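Bring back the paper bus schedule

Writing this fast, I have a 4:40 to catch. Or a 4:55. Depends who you ask, and that's my whole complaint.

Kirkville took the printed schedules off the bus stops in July. All of them. The little frames are still up on the poles, with a sticker inside telling you to scan a code. Half the stickers have already bleached out. The one at Cullinane Street has been peeled down the middle, so it scans as nothing.

I'm not against the app. I have the app. It's fine when it works, and it mostly works downtown. Out past the feed store you get one bar, maybe, and the map sits there spinning while a bus goes by that may or may not be yours. The old paper said 7:12. Was the bus always there at 7:12? No. But you knew what it was late for.

That's the thing I keep trying to explain to people who drive. A schedule is a promise. Somebody wrote down a time and stuck it on a pole where everyone could see it, and if the bus didn't come you could be mad about it. With the app there's no promise. There's just a number that changes. "6 min" stays 6 min for quite a while, then the bus drops off the screen and you get a new one coming from Clovholm. Who do you call? What do you even say? It was never late. It was never anything.

And the savings. The transit office says printing cost 800 dollars a year. I read that twice. Eight hundred dollars, for every stop in town, and we spent more than that on the ribbon for the new parking deck, I would bet money. If that's the line item we're cutting then the budget is either in perfect shape or in real trouble and I'd like to know which.

Fouad Hamdan drove the Pruststead route for years and he told me riders used to take a picture of the schedule, or copy it on their hand, or just learn it. Kids knew it. You'd ask a ten year old when the last bus home was and get an answer to the minute. He thinks ridership holds up when people can keep the times in their heads. I don't have a study. Neither does the office, as far as I can tell, I asked for one and got a link to the app.

Then there's the obvious stuff. Dead phones. Cracked phones. No phone. My aunt has a phone and won't put the app on it, as she doesn't want the bus company knowing where she is, and you can laugh but it does ask for your location all day long. She used to go to Pruststead for her eyes and her shopping in one trip. Now she gets a ride from me or she doesn't go. Multiply that by however many aunts.

I've heard the argument that paper goes out of date. Sure. The schedule changes 2 times a year. So print it 2 times a year. Somebody walks the route with a key and a stack of sheets, and while their there they could notice the bench at Mill Road has no seat in it. Nobody notices a bench from an office.

I've also heard that the screens are coming. Real time screens, at 3 stops, some day. Great. Put them in. Leave the paper up next to them. A screen in the sun at noon is a black rectangle anyway.

What I want is small. One sheet per pole, big type, both directions, with the last bus in bold. A phone number at the bottom that a person picks up. Put the app code in the corner for whoever likes it, I'll probaly use it too.

Public comment is open untill the end of the month and the form is, of course, online. You can also write in or hand them a letter at the front desk. I'm doing the letter.

OK. 4:38. Going. 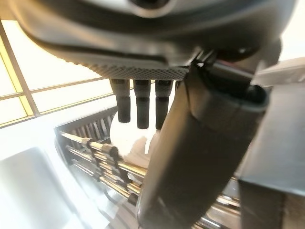
Three black prongs, close up. Photo: Nuala Moynihan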